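Please Let the Detective Have a Nice Time

By Declan Clegg

I have now watched all six episodes of Renley, and I would like somebody to give Inspector Asfaw a sandwich.
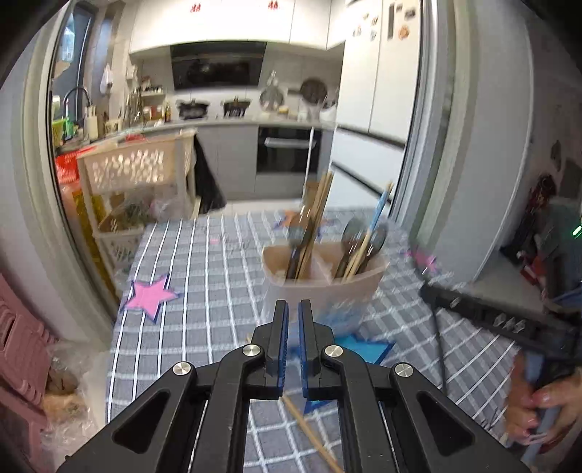
She doesn't eat in the first episode. In the second she is handed a bowl of soup by her sister and looks at it until the phone rings. By the fourth I had stopped following the murder and was worrying about her blood sugar. The series wants me to understand that she is haunted, and I understood it in the opening minute, when she sat in a parked car in the rain with the wipers off.

I'm not against misery on television. I grew up on it. My objection is that the gloomy detective has become a sort of uniform, handed out at the door with the long coat and the estranged teenager. Asfaw has both. She also has a flat with one lamp, which she never turns on, and a former partner who died in February, a month apparently set aside for the purpose.

What makes this maddening is that Begoña Esteban is plainly funny. There's a moment in episode three where she has to question a man while his parrot is shouting at her, and her face does something so quick and so cross that I laughed out loud. The script then takes us straight to a graveyard.

Compare Pista, which had a fraction of the attention when it went out and has since sunk to the bottom of the menu. Yu-ting Su plays a detective who likes her job, sleeps well and is on good terms with her ex-husband. She is also much frightening when she gets hold of a liar, perhaps on account of the eight hours. The final episode runs to 105 minutes and I'd have taken more.

Friends tell me Renley picks up in the last hour, and it does, a bit. Bonifacio Segura turns up as the harbourmaster and behaves like a man who has wandered in from a better party. He eats an entire plate of fried fish while confessing. I could have hugged him.

A second series has been ordered, so Asfaw will be back in her car. I'll be watching, obviously, with the subtitles on and the brightness turned up as far as it will go. All I ask is one decent breakfast. She can be called away halfway through the toast.

Last updated: May 30, 2026

More in Television
Novholm, series two: still snowing
Encarnación Peñalver on writing villains for Sunday nights
The 7 best theme tunes you always skip
Why is every kitchen on television so big?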